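How to touch up a scuffed metal bin

I've had a shallow metal bin on my bench for years and the paint finally started to bother me, so last Sunday I gave it a proper going over.
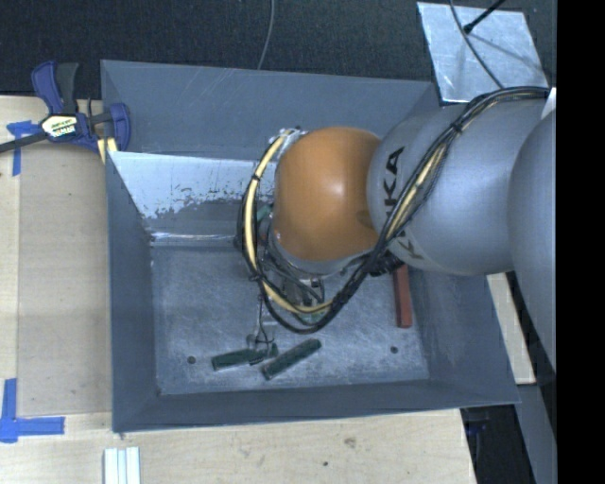 You'll want washing-up liquid, fine wet-and-dry paper, masking tape and a small tin of metal paint (I used a blue-grey from Itden and still have most of it left!). Tip everything out, wash the bin and let it dry overnight. Then rub down any chips until you can't feel an edge with your thumb – the corners where the walls meet the floor take ages, so put the radio on.

Wipe off the dust, tape over any holes and brush on two thin coats, leaving 5 hours between them. I'd wait a couple of days before you clamp it back down, as soft paint marks horribly under a clamp.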